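Murness 2 review: sorting coordinated accounts from ordinary loud ones

23 December 2022 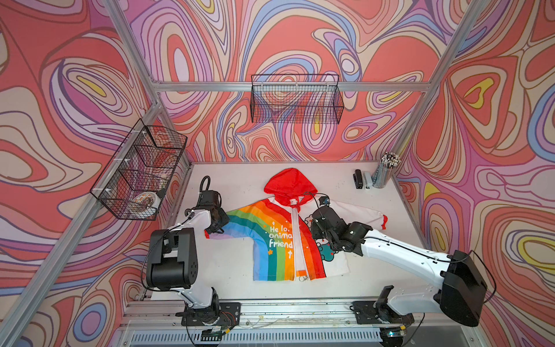
Two black wire baskets against a marbled backdrop in coral, lavender and pale blue.

Murness 2 is a desktop program for people who look into influence operations: reporters, graduate students, the one person at a nonprofit who ended up with the job. It takes an export of social media posts and groups the accounts that appear to be working together. It doesn't collect posts. You bring your own file, in CSV or JSON, and the import screen maps the columns.

I tested it on a set I already knew well. In August I had finished hand-coding 2,537 accounts that posted during a regional water vote in Trastcombe, using a spreadsheet and a lot of filters. My notes mark a cluster of accounts that shared text, links and posting hours closely enough that I was willing to put it in print. The question was whether Murness would find the same cluster, and what else it would drag in.

Import

The file loaded without trouble once I fixed the time zone. Murness assumes UTC and gives no warning when the file says otherwise. Posting hours are one of its main signals, so an error here spoils everything downstream. Check it before you run anything. Emoji and Cyrillic text came through intact. Quoted posts did not: the program merges the quote with the comment on it, which makes a person mocking a slogan look like a person spreading it.

Matching

There are three signals: near-duplicate text, shared links inside a time window, and overlap in active hours. Each has a slider and can be switched off. The default window for shared links is 200 seconds. That suits a breaking story and is too tight for paid accounts working through a task list over a shift. I widened it to 2,000 and got a much better match with my own coding.

At the default settings Murness found the core of the cluster and missed the accounts that reworded their lines. With the wider window it picked up most of those, along with a parents' group whose members had all pasted the same letter to the county. By the software's definition those parents were coordinated. They were also real people who said who they were. Murness has no way to record that difference except a free-text note, and notes are left out of the export.

Shota Imai, who wrote the manual, is clear on this point. Chapter 2 says a cluster is a reason to start reading posts and should not be published as a finding. I would like to see that sentence on the results screen, where the red labels read "network" with no qualifier.

Compared with Promska

I used Promska for the same work last year. Promska draws a better graph and runs in a browser, but it returns one score per pair of accounts and won't show how the score was built. Murness lists every matched post behind every line, side by side with times. When an editor asks why an account is in the story, that list is the answer. The older Lozano scripts are free and show their work as well, but they need a command line and have trouble with long threads.

Problems

Undo covers only the last action. Deleted accounts are dropped on import unless you tick a box on the second tab, and in this field the deleted accounts are often the ones you want. The graph view slows badly on a full set; filter first. Printing a report cuts long usernames in the middle.

Verdict

Worth buying if you already have data and need to defend your groupings line by line. Skip it if you need collection or live monitoring. Turn on deleted accounts, set the time zone, widen the link window, and keep your notes in a separate file until the export is fixed.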